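Light Reflectance of Aged Interior Paint in North-Facing Classrooms

Project report, Building Environment course
Agustina Durán and Ross Geddes
Supervisor: Alistair Crichton
Submitted 9/5/24

1. Background

Daylight calculations for existing buildings usually assume a reflectance value for each interior surface. The values come from paint data sheets and apply to fresh coatings on clean test cards. Walls in a school that has gone several years without repainting are darker than this, and the error carries through to the predicted daylight factor at the back of the room, where most of the light arrives after at least one reflection.

The project measured wall reflectance in two classrooms at the Grasdale building and compared the results with the values used in the original daylight study. Both rooms face north and have the same window size, floor covering and ceiling tile. Room A was repainted in July. Room B was not.

2. Method

Reflectance was estimated with an illuminance meter and a luminance meter. At each point the illuminance on the wall was read first, then the luminance of the same patch from a fixed distance, with the operator standing to one side to avoid shading the surface. For a matte surface, reflectance is pi multiplied by luminance and divided by illuminance. The formula assumes that light is scattered equally in all directions, so glossy trim and whiteboards were left out.

Points were laid out on a grid with masking tape at desk height, seated eye height and just below the ceiling. All readings were taken under overcast sky with the electric lighting off. A white reference tile was measured at the start and end of each session, and a session was rejected if the two tile readings differed by more than 2 percent. One session in Room B was rejected on this basis and repeated.

3. Sources of error

The largest source of error was uneven illumination. A plain painted surface that looks uniform from across the room can show a clear gradient at close range, caused by window frames, furniture and the observer. The eye corrects for slow changes in brightness and is a poor judge of them. The meter does not correct, and a patch lying partly in a soft shadow gives a low luminance reading if the illuminance sensor is placed on the brighter side of it.

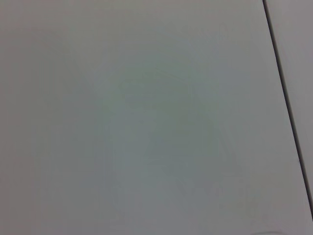

To limit this effect, the sensor was placed at the center of each patch and the luminance reading followed as soon as the sensor was removed. Points where two repeated readings disagreed were shifted along the wall and measured again. Color was a smaller problem. The same gray paint looks cooler under sky light and warmer next to a timber floor, but both meters are filtered to the same response curve and the ratio should be largely unaffected.

4. Results

Room A agreed with the data sheet value within the repeatability of the instruments. Room B was lower at every height. The loss was smallest at seated eye height and greatest just below the ceiling, above the radiators, where convection had carried dust up the wall. At desk height the readings were scattered, with low values behind chair backs and near the door.

Wiping a test area in Room B with a damp cloth recovered most of the loss at the upper level and very little at desk height. The remaining difference at desk height is probably abrasion of the paint film, although this was not tested.

5. Discussion

A single reflectance value for a whole wall hides a vertical pattern that matters for daylight. The upper wall receives light reflected from the ceiling and returns it to the rear desks, so dirt in this zone has more effect than the same dirt near the floor. Cleaning the upper walls would cost less than repainting – and could be done without closing the room.

The sample is small. Two rooms in one building cannot support a general correction factor, and the repaint in Room A used a different product from the original. Further work should include a south-facing room and a second set of readings after one heating season.

6. Acknowledgments

We thank Wilma Mowat for access to the rooms and Ailsa Halliday for the loan of the luminance meter.

Related reports
Overheating in the Cairns Library Reading Room
Sound Absorption of Secondhand Carpet Tile
Window Seal Leakage at Rurkley Hall
Stair Lighting Survey, Trudstead Campus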